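Inland Freight Notes
June 17, 2022

Rail-to-truck transfer at Folville: revised cutoffs and dwell rules

The Folville inland terminal changes its container cutoff schedule at the start of next month. The changes affect all import boxes moving by rail from the coast and transferred to truck at Folville, and all export boxes delivered by truck for the evening train. Domestic trailers are not affected.

Export cutoff moves from 80 minutes before train departure to 228 minutes. The old figure dates from when the evening train loaded from a single track. Since March the train has been built on two tracks and joined, and the lift plan has to be fixed before the first block is loaded. Boxes that arrive after cutoff will be accepted at the gate and held for the next departure. They will not be turned away, but storage time begins at gate-in.

Reefers keep a separate cutoff. Shippers should confirm the set temperature on the booking and on the gate ticket. Where the two differ, the terminal will plug the unit in at the gate ticket value and notify the booking party by email. It will not hold the unit off power while the difference is sorted out.

Import dwell is now counted from the time the box is grounded. Until now it was counted from train arrival, which charged consignees for hours when the box was still on the car and could not be collected. Free time remains at two days. Lăcrămioara Stoica, who manages yard planning at Folville, expects the change to reduce disputed storage invoices. "Most of the disputes were over the first half day," she said. "The invoice was right under the tariff and the tariff was hard to defend."

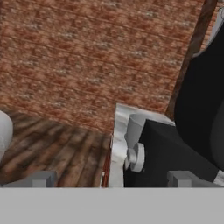 Packing and load securing remain the shipper's responsibility, and the terminal's inspection rules are restated in the new tariff with one addition. Mixed loads of household and building goods must now be declared by surface type as well as by weight, so that the right separators can be checked on inspection. A reddish-brown mottled surface like this one, with pale flecks and a pattern in rough bands, could be read as brickwork or as a patterned rug, and the two are handled very differently. Masonry goes low and is blocked on all sides. Rugs and other textiles are kept off the floor and clear of the door end. A declaration that says only "interior goods" will be queried and the box placed on hold until a corrected packing list is received.

Corrected lists can be sent by email or uploaded through the Kotero portal. Kotero uploads are time-stamped on receipt and will be used as the reference time for lifting a hold. Emailed lists are entered by hand during office hours. Forwarders using both methods for the same box should stop doing so. Duplicate entries reopen the hold.

Chassis supply

Agbayani has taken over the chassis pool at Folville from the previous operator. The pool opens with 19 more units than it had in the spring, all of them for 40-foot boxes. There is no increase in 20-foot units. Truckers collecting heavy 20-foot boxes should reserve a chassis when they book the pickup slot. Walk-up requests will be filled from returns on the day, in order of arrival.

Chassis may be returned to the Folville yard or to the Flodent depot. Returns at Flodent must be made before the depot gate closes; a unit left outside the gate stays on the trucker's account until it is scanned the next morning. Damage noted at return has to be signed by both parties. The form has been cut to a single page.

Tire and light defects found on pickup should be reported before leaving the yard. Agbayani will swap the unit at no charge if one is available.

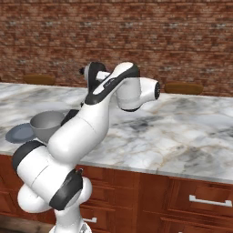
A white and black robotic arm at a marble countertop, with a bowl on the counter.

Gate appointments

Appointment windows stay at one hour. The grace period after the window is now seven minutes, down from 15. Trucks arriving later than that will be placed in the standby lane and called forward between booked trucks. An appointment may be moved once without charge if the change is made before the window opens.

Inês Falcão, who runs dispatch for a drayage fleet serving the terminal, would have preferred a longer grace period during the first weeks. Her main concern is the road work on the east approach, where trucks wait at a single-lane signal. The terminal has agreed to suspend late charges on any day when the road authority posts a closure. Drivers do not have to file a claim in that case. The charges are removed in the nightly billing run.

Double moves, in which a truck drops an export box and collects an import box on one visit, need one appointment only. The import box number must be on the appointment before the truck reaches the gate. If it is added at the kiosk, the visit is processed as two moves and the second goes to standby.

The revised tariff and the gate code list are available from the terminal office and on the Kotero portal under Folville, Documents. Code 7 (seal mismatch) has new wording. The other codes are unchanged.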